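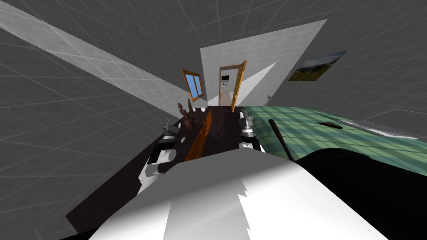 The night ferry to Ostameo

My sister woke me by pulling off my blanket. "It's running!" she said. "The ferry's running!"

I had my boots on before I had my eyes open. All through November the boat had sat tied up at Sidden, and all through November we had eaten turnips and talked about oranges. Now there was a light on the water, a real one, swinging and yellow, and half the town was coming down the hill in nightgowns and coats.

Oh, the noise of it! Dogs, bells, somebody's accordion with the one bad key. The woman who sold tickets had 200 of them in a biscuit tin and she was handing them out like candy, laughing, forgetting to take the money.

We got the bench at the very front, where the spray comes over. My sister held my sleeve. The engine coughed, coughed again, and caught, and I felt it come up through the planks and into my teeth.

"What will you buy first?" she shouted.

I had 35 cents and a button. I thought of oranges, and of red wool, and of the glass fish in the harbor shop.

"Everything!" I shouted back, and the rope splashed into the water behind us.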